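Werkstattbuch Robotik-AG, Projekt Birnar
Eintrag vom 26.07.2022, geschrieben von mir nach der Spätschicht, also bitte Nachsicht mit den Kommas

Erst mal das Organisatorische, sonst vergesse ich es wieder: Der Schlüssel für den Schrank mit den Netzteilen liegt jetzt beim Pförtner und nicht mehr in der Schublade. Arnaldo hat ihn heute Mittag hingebracht. Wer früh anfängt, muss also unten vorbei. Und die Mehrfachsteckdose am Fenster ist raus, die hat einen Wackelkontakt, bitte nicht wieder reinhängen, auch wenn sie so schön lang ist!

Stand Handprojekt. Wir haben ja letzte Woche beschlossen, dass wir beim Wettbewerb in Eststead im Dezember die Aufgabe "Tisch abräumen" nehmen und nicht das Sortieren. Hye-jin war dagegen, und ich verstehe das auch, Sortieren hatten wir im Frühjahr schon halb fertig. Aber die Jury gibt fürs Abräumen einfach mehr Punkte, und (mein eigentlicher Grund) ich kann bunte Klötze langsam nicht mehr sehen.

Vormittags nur Software. Larasati hat das Greifprogramm aufgeräumt, die alte Datei hatte 1138 Zeilen und die Hälfte davon war auskommentiert, teilweise noch mit Anmerkungen vom Vorjahrgang, die keiner von uns mehr versteht ("NICHT ANFASSEN, sonst Korkwood"). Wir haben es angefasst. Passiert ist bisher nichts. Korkwood ist übrigens der Name vom alten Prüfstand, falls das jemand von den Neuen liest, der steht im Keller unter der Plane.

Die Parameter liegen jetzt in einer eigenen Datei, getrennt nach Objekt: Becher, Teller, Besteck. Teller und Besteck sind noch leer. Für den Becher gibt es Anfahrposition, Schließgeschwindigkeit, Haltekraft und Wartezeit vor dem Anheben. Die Wartezeit steht auf 700 ms, vorher war sie kürzer und dann zog der Arm schon los, während die Finger noch am Zufahren waren. Sah elegant aus, war aber Quatsch.

Nach dem Mittagessen dann endlich an die Hardware. Zanele am Rechner, ich am Not-Aus, Hwa-young hat Protokoll geführt und zwischendurch Kekse verteilt.

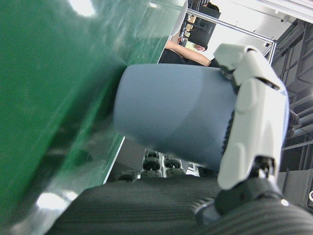

Der Becher ist und bleibt unser schwierigstes Teil, weil er so glatt ist und auch noch rund. Von oben greifen klappt inzwischen ganz ordentlich, seitlich ist eine andere Geschichte, und beim Abräumen brauchen wir beides, der Becher soll am Ende ja kopfüber in den Korb. Zwischendrin muss er also einmal durch die Waagerechte, und genau da haben wir heute die meiste Zeit verbracht. So quer, mit dem geschlossenen Boden nach außen und der Öffnung zur Hand, hängt das ganze Gewicht an dem kurzen Stück, wo die schwarzen geriffelten Greifbeläge am Rand anliegen. Ich hätte gern weiter zur Mitte gegriffen, dann gibt es weniger Hebel, aber dann passt die Drehung hinterher nicht mehr und wir kommen mit dem Unterarm in den Korb. Zanele meint, man könnte die Drehung auch einfach auf zwei Bewegungen verteilen. Probieren wir!

Ergebnisse von der seitlichen Reihe, abgeschrieben aus Hwa-youngs Protokoll: 6 Versuche, 5 gehalten, einmal ist er beim Drehen rausgerutscht und unter das Regal gerollt. Das war der Versuch mit der reduzierten Haltekraft, den wollte ich unbedingt, mein Fehler. Danach wieder auf den alten Wert zurück. Ich trage das morgen noch ordentlich in die Tabelle ein, mit den Stromwerten von den Fingermotoren, die hat Zanele mitgeloggt.

Was mir beim Zugucken noch aufgefallen ist: Der obere Finger schließt einen Tick früher als der untere. Dadurch schiebt er den Becher erst ein Stück weg, bevor der Gegendruck kommt. Kann an der Kalibrierung liegen, kann auch am Spiel im Gelenk liegen. Hye-jin hatte im Mai schon mal so was notiert, ich finde die Seite nur nicht mehr. Hye-jin, wenn du das liest, bitte einen Zettel reinlegen.

Kleinkram:
Greifbeläge nachbestellen, die Mail an Gilani ist raus, Antwort steht noch aus. Larasati würde es sonst mit Fahrradschlauch versuchen, was ich ehrlich gesagt gern sehen würde.
Schrauben am Fingergelenk nachziehen, und zwar VOR dem Einschalten. Der passende Inbus ist der mit dem roten Klebeband.
Kabel am Handgelenk neu binden.
Das Logging schreibt die Dateinamen immer noch ohne Uhrzeit, man überschreibt sich also alles, wenn man zweimal startet. Ist mir heute prompt passiert, ein Versuch vom Vormittag ist weg.

Für nächstes Mal: erst die Kalibrierung der beiden Finger, dann die seitliche Reihe komplett wiederholen, und zwar mit den gleichen Werten, damit man das vergleichen kann. Danach Zaneles geteilte Drehung. Arnaldo will schon mit den Tellern anfangen, von mir aus gern, aber bitte die aus Kunststoff.

Raum ist bis acht gebucht, ich komme etwas später, fangt ruhig an.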